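Search the diary Go

Wednesday, May 27, 2020

Two grippers today, both off and on the bench more than they were on the job. Writing this quick before I forget which one had what.

Started with the pivot pins. Left one fine, right one gritty, you could feel it through the handle before you heard it. Wiped down, one drop of oil each, worked the jaws open and shut till it smoothed out. Then back on to the box runs - soft things in, soft things out, same as all week. 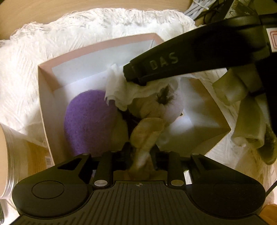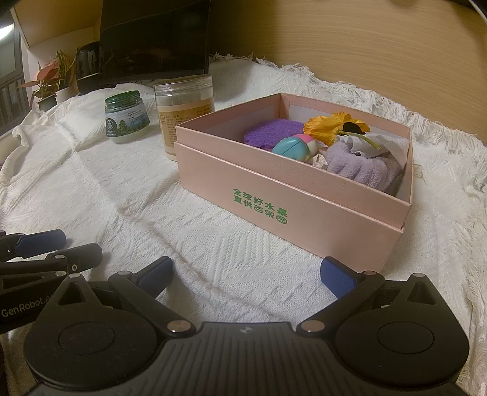
Fringed cloth under both, and the fringe is the thing I keep meaning to sort. Loose threads get in everywhere. Found 3 wound round the lower joint of the right linkage this morning, tight as a bobbin. Tweezers. Must hem that cloth or swap it, I have written this here before, in January I think.

Pads next. The blue ones. Texture going smooth on one side of the left jaw, so it closes lovely on a sponge and then just slides on anything with a shine. Swapped the pair - never one on its own, learnt that. Kubiak sheet says change at 2,000 closes and I've stopped arguing with it. Wrote the new start count on tape inside the lid of the spares tin. 7 pairs left in the tin. Order goes to Sokberg on Friday if I remember, remind me self.

Zero check after. Jaws shut, read, open, shut, read. Off by a hair the first time, then off by the same hair every time so that's an offset and I just typed it in. Second gripper read clean straight away which made me suspicous so I did it again. Clean.

Posted the pad bit on the Plotmont board at lunch becuase somebody there always knows better. Answer came back before I'd finished my sandwich, from Julholm workshop: don't oil those pins at all, dry film only, oil just holds the fluff and you'll be picking threads out till Christmas. They strip theirs every fortnight, take the pins right out, brush the bores with a dry bottle brush and put them back with nothing on but the film. And check the cable clamp while it's apart, they said, because a stiff cable drags the handle round and you'll blame the linkage for it.

Well. Bit put out. But they're right about the fluff, the oily pin had a grey collar on it by three o'clock.

So afternoon went on undoing the morning. Pins out, alcohol, dry brush, back in. No dry film in the cupboard, went back bare for now, add to Sokberg order. Clamp on the second one WAS too tight - backed it off half a turn and the handle sits straight now. Annoying how much better it feels.

Still to do

- dry film, small can
- hem the cloth (!!)
- screws on the ribbed plate, haven't touched them, should
- label the two grippers A and B so these notes make sense to me later

Didn't get the last run in. Box put away as it was, bits still inside, can't face sorting it tonight. Knees hurt from looking for a pin under the bench - found it, in my turn-up.

Tomorrow pads check first thing BEFORE the kettle.

4 comments Share 2 shares

Contact | Copyright | Back to top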